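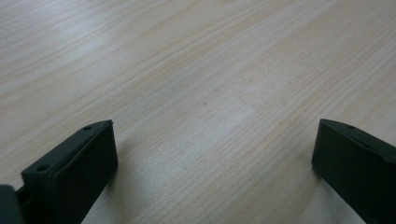

Unit 7. Care and Inspection of Light Wood Tabletops
Course handout, Wosard Program in Furniture Care
Posora Hall, Workshop Level

Purpose of the Unit

Students will learn to inspect a pale wood surface, record its condition, and choose a suitable method of cleaning. The unit carries 40 points toward the final grade. Students should read the Stosarach surface care guide, Sections 1 and 2, before class.

Reading the Grain

Grain direction is recorded first, as all wiping and any later sanding must follow it. On the tabletop studied in this unit, the lines are fine and closely spaced, and they run in long streaks with a gentle wave in places. The color varies from creamy bands to slightly darker tan, with a faint pink tone. Variation of this kind is to be entered under "Figure and color" and is not to be marked as staining.

Reflected Light

A smooth finish may show pale patches where light is reflected. Such patches can hide the grain and are easily mistaken for wear or haze. Students are required to view the surface from at least two positions before making an entry. A patch that moves with the viewer is sheen. A patch that stays in place should be noted and examined under the bench lamp.
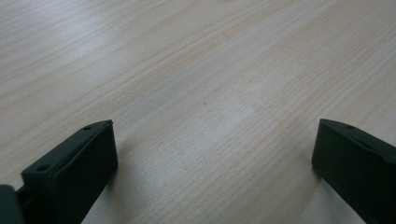 Small Marks

A single tiny dark speck lies near the middle of the tabletop. A mark of this size may be surface dirt or a natural feature of the wood, and appearance alone does not settle the question. The following procedure applies.

1. Record the position of the mark on Form 257.
2. Wipe once with a dry, soft cloth, along the grain.
3. If the mark remains, wipe with a cloth lightly dampened with clean water, and dry the area at once.
4. If there is no change, enter the mark as "retained." Do not scrape or sand.

Assessment

Completed forms are to be placed in the Hartono Room tray at the end of the session. A score of 80 percent is required to proceed to Unit 8, Edges and Joints. Students who do not reach this score may repeat the inspection in August.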